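Durari Hand Station, Model 9
Workstation kit for recorded tabletop tasks

Sold by Praltis. Ships as a flat pack in two cartons.
Page last revised 5/1/20

Overview

The Durari Hand Station is a single-operator workstation for teams that record people doing ordinary manual jobs and use the recordings to train robot arms. Each station is a desk, an overhead gantry with a camera mount, a handheld gripper, a monitor arm and the software that ties them together. You can buy one and put it in a corner, or buy a row and number them.

The Model 9 replaces the Model 7. The gripper and the software carry over. The desk and the gantry are new, and parts from the older frame will not fit the new one.

What is in the kit

Gantry, two aluminum posts and a crossbar, with hardware
Overhead camera bracket
Desk, matte white top, steel legs
Handheld gripper with wrist camera and cable
Spare finger pads, 10 pairs
Monitor arm (monitor not included)
Number plates, set of your choice
Segura recording software, one seat

Chairs are not included. Any office chair with a back lower than the crossbar will do, and most customers already have them.

Gantry

The posts bolt to the desk frame from underneath, so the full top stays usable. The crossbar slides up and down and locks with a hex key. Set it once for the tallest item your operators will handle and leave it there. Moving the bar means running the camera alignment again, and that takes a few minutes per station.

The number plate hangs from the top corner of the gantry. Plates match the station number in Segura, and every recording is stamped with it. If you renumber the room, change the software first and the plates second.

Gripper

The handheld gripper weighs 335 grams without the cable. It opens and closes with a trigger, and the finger pads are soft enough to pick up thin plastic and firm enough for a full bottle. Pads wear. We suggest changing them after 1000 recorded tasks, or sooner if the edges begin to curl.

It comes in a right-hand version by default. Left-hand units are the same price but ship later, so put them on the first order if you know you need them.

Software

Segura shows the operator the task prompt, the wrist view and the overhead view on one screen. Start and stop are on the gripper or the keyboard. Bad takes can be thrown out on the spot — the operator presses one key and the prompt stays up for another try. Files are saved locally first and copied to your server when the station is idle.

Room requirements

Power: one grounded outlet per station
Network: wired, one port per station
Lighting: even overhead light, no direct sun on the desktop
Floor: level, carpet or hard

Leave enough space behind each chair for a person to walk past without bumping it. A supervisor will spend much of the day leaning over one desk or another, and tight rows slow that down. Rows facing the same way are easier to light than rows facing each other.

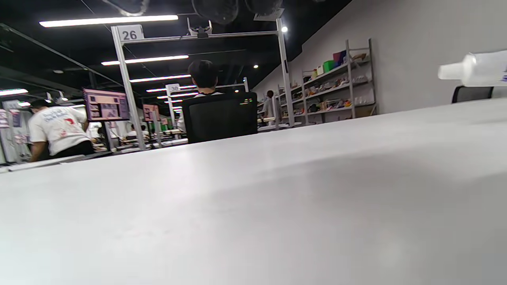

Matte tops matter more than most buyers expect. A glossy desk throws the ceiling lights back into the wrist camera whenever the gripper comes in low, and the depth estimate suffers. The Model 9 top can be wiped with a damp cloth and mild soap. Do not use solvent on it.

Keep the objects for your tasks on open shelves close to the stations. Operators swap them all day, and closed cabinets get left open anyway.

Customer notes

"We came from the Trorow frames and the main change for us was setup time. Two people can put a station together before lunch. The instructions for the monitor arm could be better." — Recep Aksoy, lab manager

"The crossbar lock is solid. I would like a longer gripper cable in the box, as we had to order extensions for the taller operators." — Ľubica Oravec, data collection lead

A longer cable is now listed as an option and will be standard from October.

Options

Long gripper cable
Second overhead camera bracket
Left-hand gripper
Extra Segura seat
Casters, locking, set of four

Casters raise the desk slightly and are not recommended if stations will be moved often — each move calls for a new alignment.

Warranty and orders

Frame and desk are covered for two years, gripper and cables for one. Finger pads are not covered. Orders of over 9 stations include on-site assembly. For smaller orders it can be added at checkout. Quotes are sent by email and hold for thirty days.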